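3.2 Surface Wear and Stain Visibility
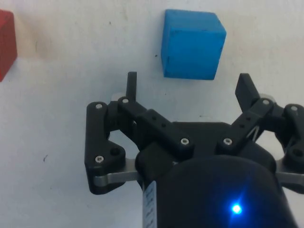 Figure 4. White matte tabletop with faint gray smudges and scuffs; red and blue toy blocks on the surface.

Light finishes were rated separately from dark ones. Of the 200 tabletops in the Mindell sample, 167 had a matte coating. Each was wiped with a damp cloth, left for 60 minutes, and scored under diffuse light using the Mokoena scale. Gray marks were scored apart from scratches that broke the coating. Raters disagreed most often on pale tonal variation, which the scale does not define. We followed Min's rule and assigned such areas the lower score.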